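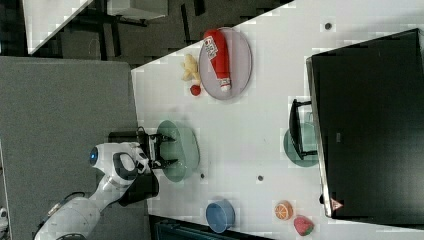

Kitchen Layout and Tidying Study
Final Report, submitted 1/25/21
Prepared by Hòa Ninh, Pandley Program in Household Design

1. Purpose
The project examined how a small kitchen table should be arranged so that food, dishes and appliances can be put in order without crowding. Play kitchen items were used in place of real ones, within a budget of 500 dollars.
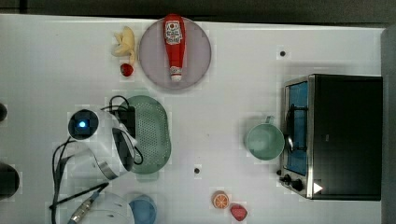

2. Arrangement
Items were grouped by use before any sorting rules were written. Serving pieces and food were treated as separate groups, although the two often overlap in practice. The ketchup bottle lying on the round plate, with the banana and a strawberry to the left of it, is a case in point. The mug on its side by the oven door raises a different question, as the space near a door should remain clear.

3. Recommendations
Dishes should be returned to their places first, followed by food.

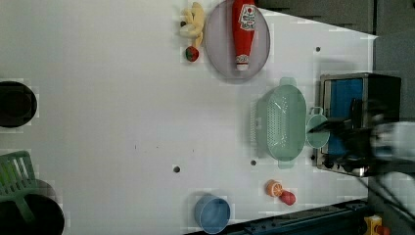 Cookware should come last, as it takes up the most room. The written rules will be revised in March, and a copy will be filed with the Feteo reading room. Questions on the method may be sent to the author through the program office.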